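20 May 2022
Posted by Edem Nartey

Relabeling the dishwasher demonstrations

The dishwasher policy has been stuck since we moved it to the Truron kitchen. It learned the route between sink and rack without trouble. What it did badly was decide when to close its fingers, and on bowls it tended to commit early, with the rim still short of the grasp.

Chiharu Hamada suspected the labels. Our teleoperation logs record the commanded gripper width, and operators start closing before contact, each by a different margin. A network trained on that signal learns the average of several people's habits. Her proposal was to shift every close event to the first rise in motor current and leave the arm trajectory alone.

We relabeled 192 demonstrations this way and trained 2 policies with the same architecture and seed, one on the original labels and one on the shifted ones. Each got 20 bowl trials. The original labels gave 4 successful grasps fewer than the shifted ones. With so few trials I would not put much weight on the size of the gap.

The policy takes a head view and a wrist view at every step.

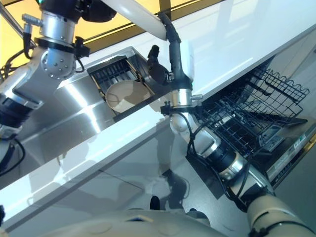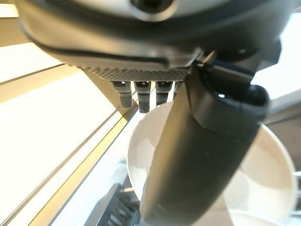 Masking the wrist input at test time removed the gain, so the close decision seems to depend on that stream. I have not tried training without it. The current threshold is also tuned by hand for one gripper, and Kanako Shibata has pointed out that thin plates may barely register. Plates are next, probably in June, once the Drelladley logs have been converted to the same format. The relabeling script needs cleaning up before anyone else should run it.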